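okay so I finally did the thing I've been threatening to do since February and wrote down every single grocery receipt. a thread, because my group chat has muted me

some background: I moved to Closeldale for work and my food spending went completely off the rails. I kept telling people "groceries are just expensive here" and then Orathai asked me how expensive and I had no answer at all lol

so, a notebook. paper, because I've abandoned four different budgeting apps. every receipt, item by item, even the gum

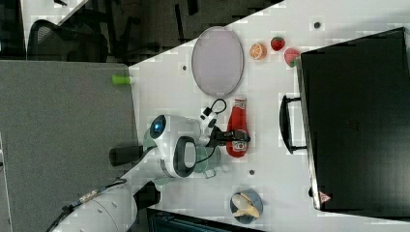 Last edited 2025-06-19

first discovery: condiments!! I spent 111 dollars on sauces. I live alone. I own three open bottles of ketchup and I bought two of them because I was standing in the store going "do I have ketchup?" (I had ketchup)

second one is sadder. fruit. I buy it like I'm feeding a soccer team, put it in the drawer where I can't see it, and then hold a little funeral on Sunday

Endang told me to keep fruit out on a plate at eye level and throw nothing in the drawer except carrots. I rolled my eyes so hard. anyway I've eaten more oranges this month than all of last year, so fine, Endang wins
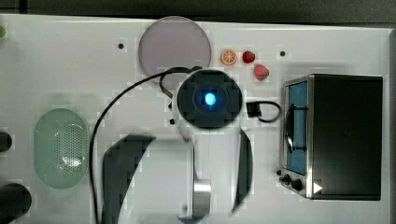
the grand total since I started is 1359 dollars, and that's groceries only. takeout has its own page and I'm not ready to talk about the takeout page

biggest single receipt was from the Karaca market over in Skerstead, where I went in for rice and came out with rice, two kinds of olives, a cheese I can't pronounce and a teapot. I counted the teapot as groceries. my notebook my rules

things I've changed so far: I take a picture of the fridge before I leave the house. I shop after lunch, never before. and I stopped buying salad bags, which I think we can all agree are a scam – they turn to soup in two days

thing I have not changed: the fancy butter. the fancy butter stays

a couple of you asked if this is about saving for something and yes, kind of. I want to take the train up to Skorken with my sister and stay somewhere with a real bathtub. we'd need nearly 4000 between us, so I have a ways to go

if you've got a good recipe that uses up a LOT of ketchup please send it, I'm begging. meatloaf has already been suggested by my mom, twice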